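The ferry to Cekholm left at 10, and Melur Pattinasarany had decided that no cousin of hers was going to cross the water hungry.

She tipped the whole shopping bag out across the table and stood back, delighted. What a heap! There was crinkling from every side of it, wrappers sliding down over other wrappers, and she felt seven years old again, back on the floor of her aunt's shop with the shutters down and the till locked.

"We're gone for two nights," said Priit, from the doorway.

"Two nights and a ferry," said Melur. "The ferry is the important part!"

Priit Venckus had packed his own bag in four minutes and it was sitting by the stairs with its zipper closed, a little smug about it. He came over anyway. He always did. He picked up the gold one first, the chocolate pastry, and turned it to the light like a man buying a watch.

"This goes on top," he said. "It'll get crushed."

"Yes! Yes, see, you do care."

So they sorted. Purple went with purple until Melur said that was a silly way to do it, and then the sweet things went with the sweet things, except that neither of them could tell which were sweet. Half the labels were beyond her. She had chosen them in the store purely by color, walking up and down with her basket, happy as anything, and she would do it exactly the same way tomorrow. There was a white and pink packet with a ribbon on it that she had bought for Ilse, who would be waiting at the other end in her enormous coat. There was a soft gray pouch with drawings all over it that she wanted to keep even when it was empty.

"And the pink stripes?" said Priit.

"The pink stripes are ours. We open those before the boat is out of the harbor."

He read the back of it, or pretended to, his lips moving - he had never in his life admitted that he couldn't read something. Then he nodded gravely and held out his hand for the bag.

"Leave it out, then," he said. "I'm not digging for it with the gulls watching."

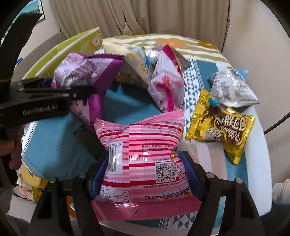 "Coat pocket," said Melur. "Mine, the big one. And get your shoes on, it's nearly half past nine!"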